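Stand 20. März 2021, wird ergänzt, wenn ich dazu komme.

Wieder viele Mails wegen der Zölle und der gesperrten Häfen: was kaufen, wieviel, wohin damit. Zur Politik nur kurz. Wer Getreide hat, macht damit Druck, war schon immer so. Und die andere Seite rechnet eben anders als wir am Küchentisch. Ob die Ausfuhrsperre in Vindura im Mai fällt oder nicht, weiß ich nicht. Deswegen hier nur das, was man zuhause machen kann. Ohne Panik, ohne Bunker.

## Getreide und Mehl

- Ganzes Korn kaufen, kein Mehl. Vollkornmehl wird nach ein paar Wochen ranzig, Weizen im Korn hält Jahre, wenn er trocken steht.
- Nach der Lieferung erst mal eine Woche einfrieren, in Portionen. Tötet Mottenlarven und Eier. Danach im geschlossenen Beutel auftauen lassen, sonst schlägt sich Wasser am Korn nieder.
- Meine letzte Bestellung bei Aliyu: fast 705 Euro, Weizen, Roggen, Linsen, alles auf einmal. Würd ich nicht nochmal so machen. Lieber jeden Monat einen Sack mehr.
- Keine Säcke direkt auf Beton. Latten drunter, eine Handbreit Luft zur Wand.
- Handmühle testen BEVOR man sie braucht. Meine Zodent hat beim ersten Mal nur Schrot geliefert, Mahlsteine waren zu weit auseinander. Schraube eine Viertelumdrehung nachziehen, nochmal probieren, wieder nachziehen.
- Mühle nie nass auswischen. Eine Tasse trockenen Reis durchlassen, ausbürsten, fertig.

## Öl, Zucker, Salz

Öl dunkel und kühl. Sonnenblumenöl wird bei jeder Krise als erstes knapp, Raps tut es genauso. Angebrochene Flasche in zwei, drei Monaten aufbrauchen. Zucker klumpt? Tüte in ein Glas umfüllen, ein Stück trockenes Brot dazu, am nächsten Tag rausnehmen. Salz: das billigste. Geht nicht kaputt. Zum Einlegen ohne Rieselhilfe, sonst wird die Lake trüb.

## Regal und Umfüllplatz

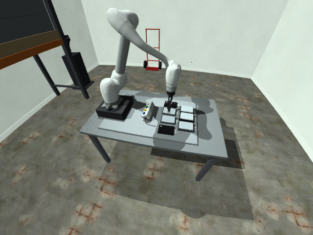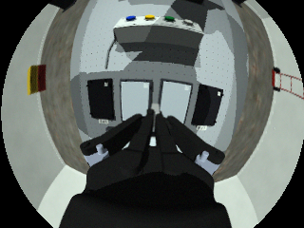 Umfüllen ist die Arbeit, die alle unterschätzen. Sack auf, Trichter, Glas, Deckel, Etikett, und nach dem dritten Glas liegt überall Weizen. Also vorher Platz schaffen, Tisch komplett leer räumen, großes Blech mit Rand unterlegen. Gläser nicht wild rumstehen lassen sondern feste Plätze geben, so wie auf der dunkelgrauen Platte rechts auf dem Tisch im ersten Bild: zwei Spalten, in der linken vier Plätze. Ich mach das mit einem Restbrett und ein paar aufgeschraubten Leisten. Links die leeren Gläser, rechts die vollen. Verrutscht nichts und man vergisst kein Etikett.

Etikett: Inhalt, Monat, Jahr. Mit Bleistift auf Kreppband, Filzstift verblasst am Fenster.

Regal: meins ist von Trarnovwood, Artikel 1835, Kiefer unbehandelt. Die Böden hängen durch, wenn man Konserven in die Mitte packt. Schweres nach außen und nach unten, in die Mitte Nudeln und Haferflocken. Zur Wand hin Winkel setzen, auch wenn's so schon steht.

Neues nach hinten, Altes nach vorn. Klingt banal, macht kaum einer. Bei mir standen letztes Jahr Bohnen, die waren älter als die Regierung.

## Wasser und Strom

Wasser in Kanister, lebensmittelecht, halbjährlich wechseln. Das alte Wasser in den Garten. Nicht neben Benzin oder Lösungsmittel lagern, Kunststoff nimmt Geruch an.

Stromausfall: Kühltruhe zu lassen. Wirklich zu. Leere Ecken mit gefüllten Wasserflaschen auffüllen (nicht randvoll, Eis dehnt sich aus), dann hält die Kälte länger. Gaskocher nur draußen oder bei weit offenem Fenster, Kohlenmonoxid riecht man nicht.

## Brot ohne Hefe

Hefe war voriges Frühjahr weg, das vergesst ihr hoffentlich nicht. Sauerteig ansetzen, Roggenmehl und lauwarmes Wasser zu gleichen Teilen, warm stellen, täglich füttern. Nach 6 Tagen war meiner triebig genug. Einen Teil auf Backpapier dünn ausstreichen, trocknen lasen, zerbröseln, ins Schraubglas. Der Krümelvorrat hält ewig und man kann ihn jederzeit wieder anrühren.

Notlösung: Fladen aus Mehl, Wasser, Salz. Pfanne trocken und richtig heiß.

## Was ich nicht mehr kaufe

- Fertige Notpakete. Teuer und schmeckt keinem.
- Milchpulver im Großgebinde. Zieht Wasser, sobald es offen ist.
- Exotische Linsensorten, die im Haus niemand isst. Der Vorrat muss das sein, was eh auf den Tisch kommt.
- Gold statt Mehl. Ist ein anderes Thema, bitte keine Mails mehr dazu.

Zum Nachrechnen: ein ganzer Tag ohne Einkauf, alles aufgeschrieben und zusamengezählt, bei mir 3065 kcal, allerdings mit Holzhacken. Macht das einmal selber, mit Küchenwaage und Zettel, dann wisst ihr welche Mengen ihr wirklich braucht. Die Tabellen im Netz passen selten.

Einkochen kommt als nächstes, Gummiringe schon mal vorher kaufen.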